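From: Magnus Pollock
To: gripper-users list
Date: Apr 19, 2023
Subject: Re: wrist camera view, wide fingers against narrow fingers

Hello Ailsa, hello all,

Ailsa Jardine wrote:
> We are still undecided between the Solberg fingers and the narrow
> ones from Punau. Has anyone compared them in simulation with the
> camera at the wrist? My worry is that the wide blades hide the
> object just before the grasp. Craig says it is no problem, but he
> uses a fixed camera.

I have now tried both in the Arkcombe room model, 200 grasps for each pair, with the same controller and the same start poses. I answer your points in order.

1. Finger shape

With the Solberg pair fully open, the gap stays free and I can see the floor and the back wall through it. The loss is at the outer side of each blade. When the objects are at the right, as in this start pose, the right finger comes very near to the figurine, and the bowl is already cut by the image border.

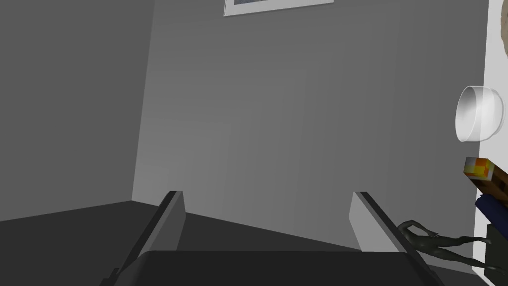
2. Camera position

The palm takes the lower edge of the view between the fingers with both pairs, so changing the fingers does not help there. I moved the camera 9 mm higher and the palm became smaller, but then the finger tips were too low in the image for my taste. I went back to the old mount. Innes Gunn has a tilted mount which I did not try yet.

3. Results

The narrow fingers missed the bowl more often, mostly because they slid along the rim. For the thin objects I found no difference that I would trust. The Solberg pair needed a slower approach from the side, and I reduced the speed in the Guthrie controller for this. The default setting pushed the figurine away in several runs.

If your camera must be at the wrist, I would take the wide fingers and begin every approach with the object inside the gap. Could you tell me which opening width you use? Mine is the maximum, and perhaps this is not fair to the narrow pair.

Best regards,
Magnus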